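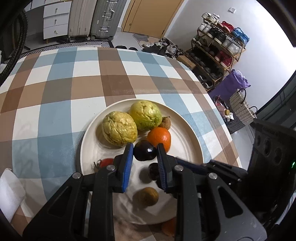
Trellby Extending Dining Table: Review after 12 Months in Shared Dining Rooms

Prepared by the Furnishings Office, Bakos Residential Trust
Reviewer: Jolán Kiss
Published 5/9/21

Purpose of this review

The Trust furnishes the shared dining rooms in its own houses and advises partner landlords on the same subject. The Trellby extending table, made by Holell, was bought to replace a mixed stock of older tables, most of which had been donated and few of which matched in height. It has now been in daily use for 12 months. This review records how the table has performed, what upkeep it has required, and whether the Trust is content to recommend it to others.

The table was bought at the published price through the ordinary supplier. Holell was told of the review only when a question of fact had to be checked, and has had no sight of the text before publication.

The product

The Trellby is a rectangular dining table with a leaf stored beneath the top at each end. The top is 90 cm wide at every setting. With both leaves stowed it suits a small household; with both drawn out it will take a full house at Sunday lunch, provided that the chairs are without arms. The legs stand at the corners of the fixed section and do not travel with the leaves, which has consequences described later.

The top is oak veneer with a factory lacquer. The frame and legs are solid beech, stained to match. The match is good in daylight and less good under the yellow lamps fitted in several of our dining rooms, where the legs look a shade redder than the top. No resident has raised this.

The table is supplied flat, in 2 cartons, with fixings and one key. The instructions are drawings only.

Delivery and assembly

Deliveries arrived on the days agreed. One carton had been dropped on a corner, and the leg inside it was bruised beneath the stain. The supplier sent a replacement leg within the week and did not ask for the damaged one back.

Assembly is a task for two people. The drawings show it being done by one, and our maintenance staff attempted this once. The top must be laid face down on a blanket, the runners fixed to it, and the frame lowered over the runners until the pegs meet. It is at this point that a second pair of hands is needed, as the frame will otherwise settle out of square and the leaves will bind. A table assembled in this way had to be taken apart and begun again.

The fixings are of fair quality. The bolts run into metal sleeves and may be undone and retightened without harm to the wood. The key supplied is soft and rounded off early in the work. Staff should bring their own.

Daily use

The table is steady. This was the chief complaint against the old stock, and it has been fully answered. Each leg has an adjustable foot with enough travel to deal with the floors in our older houses, including the quarry tiles at Prarnetti House, which fall noticeably towards the garden door.

The height is the ordinary one. Residents who use wheelchairs reported that the rail beneath the long side catches the knees if they approach squarely from the middle, but that the ends are clear when a leaf is drawn out. House staff have therefore kept one leaf out as a matter of routine in the houses concerned. It would have been better had the rail been set higher, and this has been put to Holell in writing.

Seating at the corners is less comfortable than along the sides. When both leaves are out, the person at each end has ample room, but the next person along sits astride a leg. Residents have settled this among themselves.

The leaves

Each leaf slides out on wooden runners and is lifted into place by hand. In the first months the action was stiff. A little candle wax rubbed along the runners cured this, and the wax has not needed renewing more than once. The leaves sit level with the main top when properly home. When they are not properly home there is a slight step, which is easily missed under a cloth and which will tip a narrow glass. Staff were asked to pass a hand across the join before laying the table.

Lacquer and leaf colour have parted company to some degree. The leaves spend much of their lives in the dark and have stayed pale, while the fixed section has mellowed in the light. In rooms with large windows the difference is now plain. Oak veneer can be expected to do this, and the Trust does not regard it as a fault, but purchasers who dislike the effect should draw the leaves out for a spell every few weeks during the first year.

Wear and cleaning

The lacquer has resisted water, tea and gravy well. It has resisted heat less well. A casserole set down without a mat left a white bloom at Prarnetti House which faded with time but can still be found by anyone who looks for it. Thick mats should be provided, and a cloth by itself should not be relied upon. Most houses keep a cotton cloth on the table between meals, which protects the surface from fruit bowls, keys and the undersides of ornaments.

Cleaning is with a damp cloth wrung nearly dry. Spray polishes should be avoided. One house used a silicone polish through November before the instruction was noticed, and the top took on a greasy look that needed several wipes with warm water and a drop of washing-up liquid to shift.

The edges are the weak point. The veneer is finished with a thin lipping, and where chair backs are pushed hard against it the stain has rubbed through to bare wood. All 7 tables in the Trust's houses show this in some measure. A wax crayon in medium oak hides the marks adequately. A thicker lipping would prevent them, and at this price it might reasonably be expected. 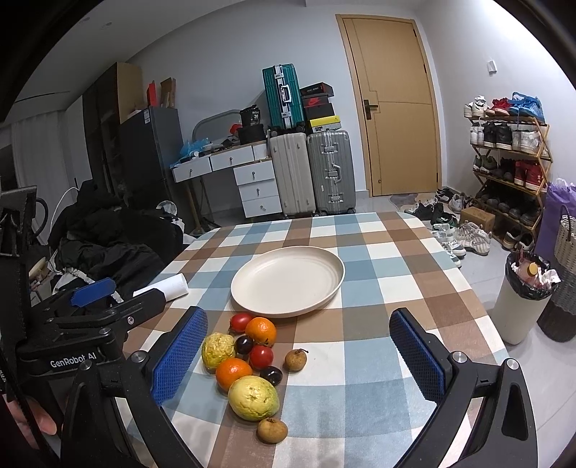
May the leaves be left out permanently?

Holell permits it, and no sagging has been found on the tables kept this way. The bolts at the runner ends should be checked every few months, as they carry the weight of anything placed on the leaf and are inclined to work loose.

Spare parts and guarantee

Feet, runners and bolts may be ordered singly. Legs are sold in pairs, which is an irritation to anyone who has damaged one, although in the case of transit damage a single leg was supplied. Tops are not sold separately. The guarantee covers the frame and the runners and excludes the finish. It applies in full to shared housing, a point on which several competing guarantees are silent or contrary, and it was a material consideration in the Trust's choice.

A claim was made in respect of one split runner. Holell asked for the purchase record and a note of how the damage had occurred. The part arrived in good time and was fitted in the course of a morning.

Comparison with the previous stock

A fair comparison is difficult, given that the older tables differed so much from one another. The best of them, a heavy pedestal table at Prarnetti House, was more comfortable at the corners and has been kept for use in the sitting room. The remainder were inferior to the Trellby in steadiness and in ease of cleaning. Residents consulted at house meetings were generally in favour of the change. Those who were not spoke mainly of the loss of drawers, in which cutlery and playing cards had been kept. The Trellby has no drawer and none can be fitted without obstructing the leaves.

Points for purchasers

Measure the room with the chairs drawn back and both leaves extended. The commonest error among partner landlords has been to measure the table alone.

Order the felt pads at the same time as the table. The adjustable feet are hard plastic and will mark a soft timber floor.

Retighten all bolts one month after assembly.

Keep the key, or a better one, in the house and not in the maintenance van.

Assessment

The Trellby is a sound, plain table which stands firmly, extends without trouble once the runners are waxed, and is supported by a guarantee that means what it says. Its edges mark too easily and its side rail is too low for some wheelchair users. The Trust recommends it for shared dining rooms where residents can approach the table from the end, and does not recommend it where level access along the whole of both sides is required. Landlords in the latter position are advised to await the outcome of our correspondence with Holell, which will be reported on this page.

Comments from partner landlords may be sent to the Furnishings Office in writing. Experience of the table in kitchens, where steam and grease may affect the lacquer differently, would be of particular use.

Related reviews
Stacking dining chairs, with and without arms
Table mats and heat protection for lacquered tops
Cotton and linen tablecloths: laundering and shrinkage
Felt pads and floor protectors
Sideboards for shared dining rooms
Raised chairs for older residents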